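September
By the Calia Kids kitchen desk

How does milk turn into cheese?

Milk is runny. Cheese is not. Somewhere between the cow and your sandwich, something fairly dramatic has gone on, and most grown-ups will mumble if you ask them what it was.

Calia Kids has been sent 2343 questions so far. Many are about poo. Quite a few of the rest are about cheese, and one reader asked about both, which we will be saving for another month.

What is in milk, anyway?

Milk looks like one thing, but it's a crowd. Most of it is water. Floating about in the water are tiny blobs of fat, some sugar (a special milk sugar called lactose), a few minerals such as calcium, and protein.

The protein is the part that matters for cheese. The main one is called casein, which you say like this: KAY-seen. Casein travels in very small clumps, far too small to see. The clumps have a sort of fuzz on the outside, and they push each other away a bit like the wrong ends of two magnets. So they drift around and never stick together. As long as they're keeping their distance, your milk stays milky.

To make cheese, you have to get them to stop being so standoffish.

Making the clumps clump

There are two main ways to do it.

The first is acid. Acids are the things that make food taste sour. Lemon juice is full of acid, and so is vinegar. When you stir acid into milk, the clumps lose their push. They bump into each other and stick, and then more stick to those, until you have lumps big enough to scoop up with a spoon. The lumps are called curds. The thin yellowish liquid left over is called whey. (Yes, like Miss Muffet. She was eating cheese that wasn't finished.)

The second way is rennet. Rennet contains an enzyme, which is a kind of very small helper that does one job over and over without asking for pocket money. The rennet enzyme snips off the fuzz, and the clumps join up into a wobbly white jelly. The traditional sort of rennet comes from the stomach of a calf. Lots of rennet now is made with the help of microbes instead, and this is good news for the calf.

Who thought of that?

No one wrote it down. There is an old story about a traveller who carried milk in a bag made from an animal's stomach, rode about all day in the sun, and opened it to find lumps. It might be true. It might also be the sort of thing people say at dinner. What we do know is that people have been making cheese for thousands of years, and that at some point somebody must have looked at lumpy old milk and decided to have a taste.

Please don't do this with the milk at the back of your own fridge. Cheesemakers choose what goes into their milk very carefully. The back of your fridge does not.

Why doesn't all cheese taste the same?

Because the curds are only the start.

If you drain them and eat them straight away, you get a soft, mild, fresh cheese. If you cut them up small, warm them, salt them and squash them hard, more whey runs out and the cheese gets firmer. Leave that squashed cheese somewhere cool for months and the bacteria in it slowly change the flavour. Yes, bacteria. They're the friendly kind, and there are an awful lot of them.

Some cheeses have mould put in on purpose. The blue bits in blue cheese are mould, and the people who like it will tell you so proudly while you edge away from the plate.

The holes in Swiss-style cheese are bubbles. Certain bacteria give off gas as they feed, and the gas gets trapped inside the cheese. So those holes are, in a manner of speaking, burps.

The writers at Calia Kids tried all of this out on the lunch table, and the arguments went on past two in the afternoon.

Make a very simple cheese

You need a grown-up for this one, for the hot stove and also for the blame.

2 litres of full-cream milk (not the long-life kind, which can be stubborn)
3 tablespoons of lemon juice, plus a bit more in case
A pinch of salt
A colander, a big bowl and a clean, thin cotton cloth

Ask your grown-up to heat the milk gently, stirring, until it is steaming and just about to boil. Turn off the heat. Stir in the lemon juice slowly, then stop stirring and leave it alone. This is the hardest step. You should see white lumps and cloudy liquid. If it still looks like plain milk, stir in another spoonful of juice.

Line the colander with the cloth and sit it over the bowl. The grown-up pours, because it's still very hot. Let it drain for some 20 minutes, then sprinkle on the salt. The longer it drains, the firmer it gets. Spread it on toast, keep any leftovers in the fridge, and eat them within a couple of days.

You'll be surprised how little cheese there is and how much whey. That's normal. Most of the milk was water, remember?

The cloth

Scrape off the bits of curd and rinse the cloth in cold water first. Hot water makes milk protein grip on tighter, and then you have a cheesy cloth for life. After that it can go in the wash. Skip the fabric softener, unless you want your next cheese to taste of Spring Meadow.
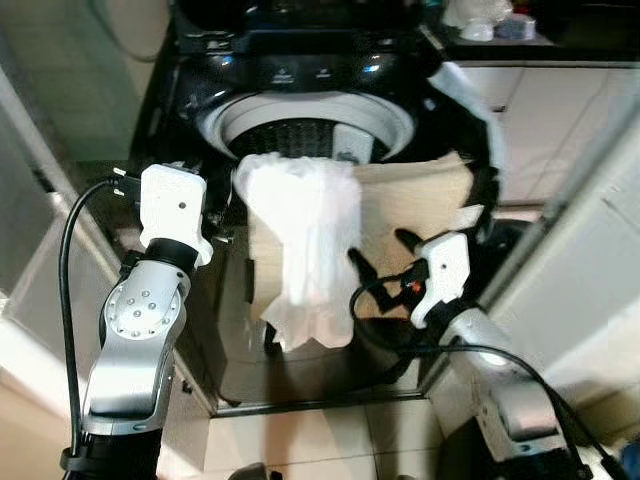
White cloth and a top loader with its lid up.

Words to show off with

Casein: the main protein in milk, and the bit that clumps.
Curds: the lumps.
Whey: the liquid that isn't lumps.
Rennet: the stuff with the fuzz-snipping enzyme in it.
Lactose: the sugar in milk. Some people's tummies don't get along with it. Many hard, aged cheeses have very little left in them, as most of it goes out with the whey and the bacteria eat the rest.

One more thing

Can you make cheese from any milk? Cow, goat, sheep and buffalo milk all work well. Oat, soy and almond drinks don't have any casein, so they need different tricks – soy milk will make curds too, and those get pressed into tofu. Camel milk can be done but it's fussy, and you have to find someone willing to milk the camel.

More from Calia Kids
Why do onions make you cry?
Marquez the mouse and the mystery of the missing crackers (comic)
What is inside a popcorn kernel?
Drandetti's big pasta shape quiz
Can you freeze an egg?
Fluvard Farm colouring sheets

Contact us | Copyright Calia Kids | Back to top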